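Notebook: bedding, casing and fit
April 7, 2021
Room: Skelevgate, back bedroom

Carried over from the last entry

The Undeo cases came out of the wash with the side hems pulled in more than the body. Pressed flat on the table they do not lie square: the closed end is straight, the open end bows toward the middle. Noted again this morning before anything went on a pillow. I did not iron them. Ironing takes most of the bow out and then the fit reading is for an ironed case, and hardly anyone will use one that way.

Wash was at 50 °C, full cycle, line dried indoors. Lot 937 for all of the printed ones. The plain ones have lost their lot tags and should not be mixed into the same table as the printed ones until someone finds the packing slip.

Pillows

Simiyu insert, medium fill, the same one for the whole entry. It was stored compressed and had not recovered fully. Shaken out and left on the shelf overnight. Corners still softer than the center. When the case is pulled on, the fill moves ahead of the hem and collects at the closed end, and the half nearest the opening goes slack. This is an insert property. It also happens with the plain cases, less obviously, as the plain cloth is heavier and hides it.

Question for whoever has the Kistham records: were the earlier fit readings taken with this insert or with the firmer one? The sheets say "std. pillow" and nothing else. If it was the firmer one, the slack at the opening would not have shown up and the two sets are not comparable.

Setup

Bed against the wall, fitted sheet only. No duvet, no top sheet. The sheet needs to be tight over the near corners or the pillow drags it into a ridge and the case hem catches on that. Retucked once.

Printed case, pink ground. The print is useful in that the large orange shapes give a fixed reference on the cloth, so a twist along the length of the pillow can be read by eye without marking the fabric. With the plain case I have been using chalk, and chalk wears off onto the sheet.

Terms, so that the entries agree with each other:

Opening – the hemmed edge, not the whole end of the case.
Closed end – the seamed short side.
Slack – cloth beyond the insert with no fill in it.
Twist – the seams of one half turned relative to the seams of the other.
Bunching – cloth gathered in folds over fill. Do not use for folds in empty cloth; that is slack.

Pink printed case, on the bed with the fitted sheet:
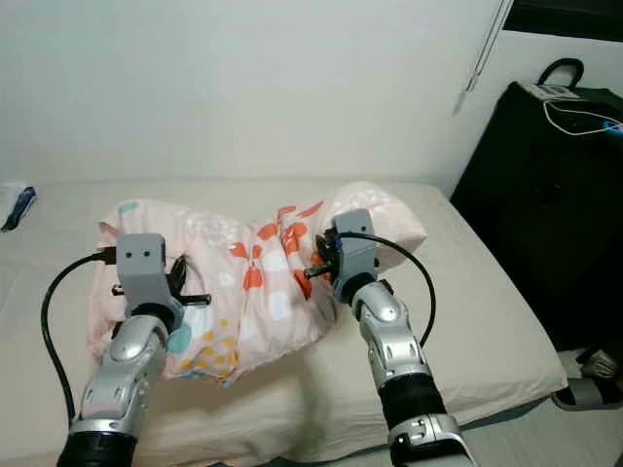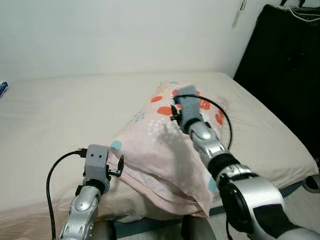 Observations, printed case

1. Held at both ends, the pillow twists before it straightens. The fill rounds up at one end and the body sags between the two holds. Pulling harder on the ends does not fix it. The cloth goes taut along one line and the fill stays where it is.

2. With the opening lying over the front edge of the mattress, the loose part of the case hangs in folds and its own weight holds it down. This is a better position for working on the hem than having the opening in the middle of the bed, where it folds back under the pillow. Recommend it as the start position for the next round.

3. Pressing on the top of the pillow toward the far end keeps the insert in place but pushes fill sideways into the seams. Short presses are preferable to one long one.

4. The hem is single fold and limp. It rolls inward as soon as it is released. The older cases had a deeper double-fold hem that stood open by itself. I would like one of those back from Kistham for a side-by-side.

5. Cloth on cloth friction between case and fitted sheet is low. The whole pillow slides before the case moves over the insert. Friction between case and insert is the larger of the two, by a clear margin, and is the cause of most of the wasted motion. A brushed insert cover makes this worse. The Simiyu cover is brushed.

Fit

Read with the pillow laid flat, opening to the right, no hand on it, after three shakes by the hem. Scale as before: 0 is insert protruding, 5 is no slack and no strain at the seams.

Printed, as washed: 3
Printed, second casing of the same one: 3
Plain, no lot: 4, provisional

The printed case is long for this insert and correct in width. Slack at the opening end is enough to tuck under, and once tucked it stays tucked as long as the pillow is not lifted. Lifted by the closed end it comes out at once. Read as is, untucked.

Removal

Easier than casing by a good deal. Hold the closed end corners, lift, let the insert drop out. The first try left the insert stuck half way with the cover rucked up inside the opening – that was the brushed cover again. Second try clean. The case comes off inside out at the corners and has to be turned before it goes back on the pile. Please turn them. Two in the pile this morning were still half inside out and I took one of them for a sewing fault until I put a hand in it.

Seams checked after removal. No pulled stitches on the printed case. One loose thread end at the closed end, trimmed. Print unchanged by the wash as far as I can judge without an unwashed one next to it.

Open items

– Insert cover: try a smooth one. There should be one in the Undeo carton under the table, unlabeled bag.
– Hem: ask for the double-fold pattern. If it is out of production, fold and stitch one of ours by hand and note the lost length.
– Lot for the plain cases still unknown. Reading stays provisional.
– Shrinkage on the side hems: measure before and after, same case, at 50 °C. I have only the after.
– Fitted sheet has gone slack at one near corner. The elastic may be finished. Replace before the next round or the ridge will come back.
– Shelf for the inserts is too shallow and they get pressed against the wall. Move them to the wider one by the door.

Remaining printed cases from lot 937: nine, folded, top drawer, hems facing out. The one used today is in the wash bag and should stay separate.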